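Jusberg Side Table, White — Review After a Year of Use

Rating: 3.5 out of 5

I bought the Jusberg last January to go next to a reading chair. I wanted something light that I could move from room to room and that would not need a coaster every time. It cost $99 with shipping. Puseck, the store that sells it, also had a larger one at the time, but it was out of stock and I did not want to wait.

The Jusberg is a white plastic table with four round legs that screw into the underside of the top. There is no hardware in the box apart from the legs themselves and a set of stick-on felt pads. You do not need tools. Put the top face down on a towel, start each leg by hand, and turn until it stops. It took me 12 minutes, and part of that was getting the plastic wrap off.

Assembly

Start all four legs before you tighten any of them. The threads are plastic on plastic and they will cross if you force one in at an angle. I crossed one the first time, backed it out, and it went in straight on the second try with no damage I could find. The instruction sheet is a single page of drawings and leaves this out.

One of my legs was a little looser than the others from the start. I wrapped the thread with plumber's tape, two turns, and it has stayed put. I wrote to Puseck about it anyway. A person named Radu Preda wrote back the following Monday and offered to send a new leg. The leg came in a padded envelope and fit no better than the first one, so I kept the tape. Still, I was pleased with how that was handled.

Stability

With one lamp and a few books on it, the table is steady. If you lean on the edge, it tips. The legs sit fairly close in toward the center, so there is more overhang than I would like. I would not put it where a toddler is learning to stand, and I would not sit on it. My sister's dog put both front paws on it in the spring and the whole thing went over, along with a bowl of cherries. The table was fine.

On carpet it rocks slightly. On wood floors it does not, as long as the felt pads are all there. Two of mine fell off in the first month. The glue is poor. I replaced them with the screw-on kind from the hardware store, which meant drilling a small pilot hole in the end of each leg. If you do this, go slowly and stop early. The end cap is not thick.

The top

The surface is smooth with a low sheen. Coffee wipes off. Red wine wipes off if you get to it the same evening. Turmeric does not wipe off. I have a yellow patch the size of a quarter that has faded some but will be there for good. Baking soda paste took out most of a ballpoint mark.

It scratches, though you have to look across it toward a window to see. Keys and ceramic mugs with a rough foot are the worst. I gave up worrying about it around summer. Someone who wants a table that still looks new after a year should buy glass or pay more for a harder finish.

Heat is the other thing to know about. I set a teapot on it once without a trivet and got a faint ring that I can feel with a fingertip. The product page mentions hot pans but says nothing on teapots, and I think it should.

Outdoors

I used it on the porch from May through September. Rain did nothing to it. A strong wind moved it across the porch twice, so I started bringing it in when the forecast was bad. The side that faced the sun is a touch warmer in color than the other side now. You would only notice with a sheet of printer paper held next to it.

Water collects under the rim when the table is stored on its side. Dry it before you bring it in or it will drip on your floor.

Compared with the Skukarach and the Pop

My neighbor, Marietjie Le Roux, has the Skukarach, which costs $213 and has a metal base. We traded for a week. Hers is much steadier and the top is harder. It is also heavy enough that she never moves it, and the base has started to rust where it meets the floor. For a fixed spot indoors I would choose hers. For anything that gets carried around, mine is better — I can lift it with one hand and a drink in the other.

I also looked at the Pop in a store. It folds, and I liked that, but the hinge had play in it even on the floor model. At $223 I expected better.

Would I buy it again

Yes, at the same price. I would buy new felt pads at the same time and use plumber's tape on every leg from day one. If the price goes much over what I paid, I would look at used tables first.

Good: light, no tools, stands up to rain, helpful customer service.

Bad: tips when leaned on, felt pads fall off, marks from heat and turmeric.
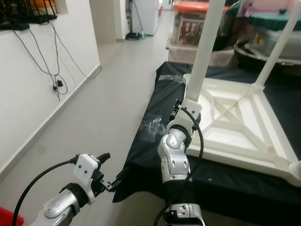 White plastic table turned over on a black cloth, with two of the legs pointing up.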